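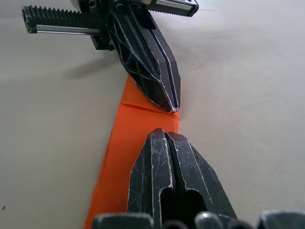

What is the difference between a cover and a sample?

A cover is a new performance of an existing song, while a sample takes a piece of an existing recording and places it inside a new one. The cover uses only the composition. The sample uses the composition and the master recording, so two sets of rights are involved.

Popular Song, Unit 9: Covers, Samples and Credits
Instructor: Laimutė Sepp
Handout code 2701

1. Terms
Composition: melody, harmony and lyrics, as written.
Master: one fixed recording of a performance.
Interpolation: a part of an older song played or sung again for a new recording. The old master is not used.

2. Form
Most songs in this unit use verse-chorus form. The 12-bar blues is treated separately in Unit 4. When a cover changes the form (a dropped bridge, a doubled chorus), mark the change on your chart by bar number. Key and tempo changes go in the left margin.

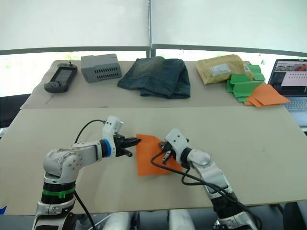 Changes of meter are marked the same way, with the new time signature written above the first bar it affects. A pickup bar is not numbered.

3. Reading credits
List the writers first, then performers, then producer. A singer may appear in all three places. An arranger is listed only if the sleeve or label names one. Where two pressings disagree, cite both.

4. Assignment
Choose one song with at least two recorded versions. Chart each version and write 12 lines comparing them. Hand in paper copies to Tariq Ghauri by Wed 31 May. Listening copies are on the Flasura shelf.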